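Wallpaper questions I get all the time

Do you sell the paper?
I don't! I just hang it and write about it. Most of what I use comes from Drasetti, and the paste is Dornis.

How many rolls should I buy?
Measure the width of every wall, then add one roll for big patterns. My hallway took 9 – I'd ordered seven, and the last two came from a different batch. Ugh.

Can I paper over paint?
Yes, if it's sound. Wash it, let it dry overnight and give glossy paint a quick sanding first.

Is a dark background too much for a small space?
I love dark teal with pinks and golds, so don't ask me to be fair about it.

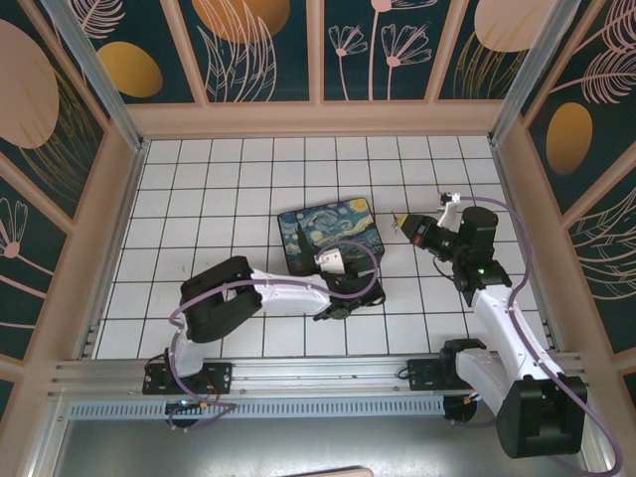

Lenuța Filip wrote in to say she tried a dark leaf print in her tiny bathroom, and the seams showed white until she ran a matching chalk down the wall first. Good tip, I'm stealing it.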